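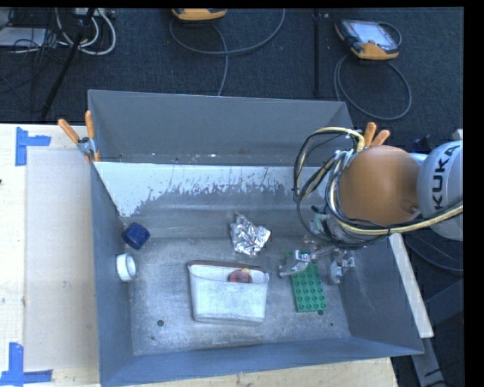

수익률만 적지 말고 비용을 뺀 다음의 숫자도 같이 보여 달라, 그렇지 않으면 일반 투자자가 이 표를 어떻게 써야 하는지 알 수 없다는 의견을 지난 보고서 뒤에 Vandon으로부터 받았습니다. 저희도 맞는 지적이라고 생각합니다. 그래서 이번 기간에는 처음 계획의 순서를 조금 바꾸어 비용 자료를 먼저 정리하였습니다.

Fledgate 사업 중간 진행 보고

1. 자료 수집
Fledgate는 개인 투자자가 살 수 있는 채권형 펀드의 실제 비용을 비교하는 자료집입니다. 현재까지 펀드 349개의 설명서를 모았고, 그중에서 78개는 보수, 판매 수수료, 환매 수수료의 입력이 끝났습니다. 나머지는 설명서의 형식이 서로 달라서 입력에 시간이 더 걸리고 있습니다. 특히 환헤지 비용은 어떤 운용사는 보수 안에 넣고 어떤 운용사는 따로 적습니다. 저희는 두 경우를 다른 칸에 기록하기로 하였습니다. 합쳐서 쓰면 표는 간단해지지만 나중에 다시 나눌 수가 없습니다.

2. 계산 방법
모든 펀드에 대하여 100만 원을 24개월 동안 투자하였다고 가정하고, 끝에 남는 금액을 원 단위로 표시합니다. 세금은 넣지 않았습니다. 세금은 투자자마다 조건이 다르므로 별도의 설명 쪽에서 다루려고 합니다. 계산표는 Grulolness라는 이름의 내부 도구로 만들고 있으며, 이전 판에 있던 반올림 문제는 고쳤습니다. 이 문제 때문에 지난번에 드린 표에서 단기채 항목의 마지막 자리가 틀린 곳이 있었습니다. 고친 표를 첨부하오니 이전 것은 사용하지 말아 주시기 바랍니다.

3. 늦어진 일
물가연동채 부분은 아직 시작하지 못하였습니다. 기준이 되는 지수를 어느 것으로 할지 Pelupessy 측과 의견이 다릅니다. Pelupessy는 기간이 긴 지수를 원하고, 저희는 펀드가 자기 설명서에 적은 지수를 그대로 쓰는 것이 좋다고 봅니다. 8월 안으로 결정하지 못하면 이 부분은 두 가지 지수로 다 계산하겠습니다. 일은 늘어나지만 공개 일정을 더 늦추는 것보다 낫습니다.

4. 예산
인건비는 계획대로 사용하였습니다. 자료 구입비는 남아 있고 번역비는 모자랍니다. 외국어로만 된 설명서가 예상보다 많았기 때문입니다. 자료 구입비의 일부를 번역비로 옮기는 것을 허락해 주시기를 부탁드립니다. 전체 금액은 변하지 않습니다.

5. 다음 기간의 계획
먼저 회사채 펀드의 입력을 끝내고, 그다음에 용어 설명을 쉬운 말로 다시 쓰겠습니다. 시험 독자 몇 분께서 듀레이션이라는 말에서 읽기를 그만두었다고 하셨습니다. 이 말을 빼지는 않고, 금리가 오를 때 가격이 얼마나 내리는지를 보여 주는 작은 계산을 옆에 붙이려고 합니다. 초안이 준비되면 표와 함께 보내 드리겠습니다.

문의: Fledgate 사업 담당 | © Fledgate 모든 권리 보유 | 맨 위로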